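Parties & Events > Food tables

Scoop won't pick up lollipops at candy table, do I need tongs or different bins??

Posted by Anjani Wattimena
November 2023

Hi all, quick one bc I'm short on time. Doing a candy table for my niece Vida's birthday, 40 kids and grownups, community hall in Zelthorpe. Kids get a paper bag and fill it themselves. Plastic bins in different colors, one kind of stuff per bin as far as I can manage, metal scoop.

Small stuff is fine. Scoop goes in, comes out, done. The problem is the swirl lollipops. The little round rainbow ones on short white sticks. Sticks go every which way and hook on each other, and the scoop sort of slides under the pile and then either gets nothing or the whole clump comes up and half of it lands in the next bin over. Bins are right up against each other so whatever falls, falls in the wrong candy.

Scoop is the regular shiny aluminum kind, rounded, like a little shovel. Looks nice. Don't love it for anything with a stick.
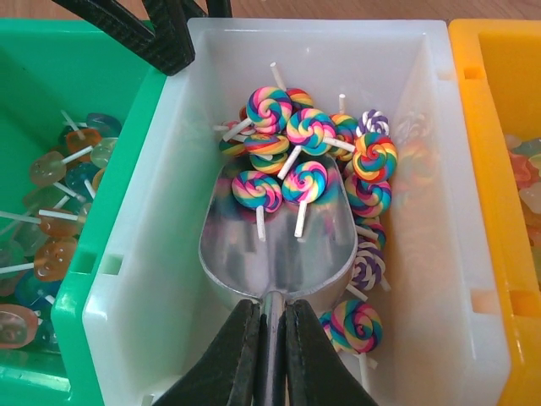 What I tried already

Shaking the bin so they lay flat. Lasted until the first scoop.

Going in from the side instead of the top. Little better, but they ride up the wall of the bin and jump out.

Fewer lollipops in the bin. Works ok but then somebody has to refill all afternoon and that somebody is me.

So: tongs? A different scoop? Stand them up in a block of foam and forget the scoop? Kids are mostly six and seven so whatever it is they have to be able to work it on their own. I don't want hands in the bins. Have 90 minutes to set up the hall, other stuff to do in there too, so nothing fancy please. Thanks!!

3 replies

Riro
Tongs. Short ones, like for ice or sugar cubes. Not kitchen tongs, kids can't close them all the way. Done

Cupboard Gremlin
Ok so I've done a bunch of these for school things and the thing with lollipops is don't scoop them, at all. A scoop is for stuff that rolls or pours. Gumballs, jelly beans, the little sour ones. Anything on a stick wants to be picked up one at a time.

What I do:

Take the pops out of the bin line completely. Put them in something tall and narrow, a mug or a jar, sticks UP or sticks down, doesn't matter so long as they're all the same way. If sticks are short like yours I'd go heads up and push the sticks into something. Foam works. A tub of dry rice works and you can cook the rice later if everything's wrapped. If they're not wrapped skip the rice.

Kid takes one by the stick, nobody touches the candy part of anybody else's.

If you really want them in the bin with the rest for the look of it, then lay them in rows, all the sticks toward the kids. Takes a few minutes. Gets wrecked by the second kid in line but by then you've got your photo lol.

Also leave a gap between bins. A hand wide. Then what falls lands on the table and not in the gummies. You can wipe a table.

And one scoop PER bin. If you've only got the one scoop it travels and so does the sugar. I learnt that with sour powder on chocolate, do not reccomend.

One more, bin shape. The deep straight sided ones are hard for little kids, they can't see what the scoop is doing. Shallow tray, low front edge, prop the back up on a folded dish towel so it all slides forward. Way easier. I use the Onberg ones, the shallow size, but any will do.

Anjani Wattimena (original poster)
Thank you both! Gap between the bins, duh, should have thought of that.

Question back though. If the pops move to a jar, does the rest of the setup stay the same? I've got an orange bin which is sort of the everything bin (odds and ends, all colors) and a green one with lots of small blue and mixed color pieces. Was thinking small pieces closest to the kids bc they can reach, mixed bin behind. But then they lean over the front one to get to the back one. And sleeves.

Table's plain wood, warm brown, I'd rather not cover it. Can't decide if a cloth would help with mess or just bunch up.
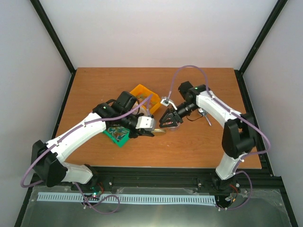 Ikhsan Subramaniam
Skip the cloth. It slides, a kid grabs the edge, everything goes. Wood wipes down fine, put a bit of parchment under each bin if you're worried about sticky.

On the order, don't do front and back at all if the table's long enough. One row. Every bin at the edge, nobody leans. Bags at one end, pops jar at the OTHER end so they're last in the bag and sit on top. If pops go in first the sticks poke thru the paper when the scoops of small stuff get dumped on them. Had a lot of sad torn bags before I worked that out.

If the table's too short for one row then put the small pieces in back, up on a box so the bin's higher, and the mixed bin in front. Other way round from what you had. Kids dig around in a mixed bin for the one they want and it takes forever, so it needs to be where they can stand and look. The small pieces is just one quick scoop.

Half disagree on the tongs, btw. Six year olds with tongs is slow, and you get a line out the door. Fine for a handful of kids. For 40 people I'd do jar and fingers on the stick.

Also if the scoop handle is thin and slippy wrap a rubber band round it a few times. Small hands get a better hold. Don't leave the scoop standing in the candy between turns either, put a saucer next to each bin, otherwise it gets buried and they go in after it by hand.

Cupboard Gremlin
+1 to pops last. And the saucers, yes. Jam jar lids if you don't want to carry saucers.

Anjani Wattimena (original poster)
Ok going with one row, gaps, jar at the end, no cloth. Will pick up two more scoops and use lids for the scoops to sit on. Rice is out, mine are unwrapped, so foam. Marking this as solved, thx everybody, gotta run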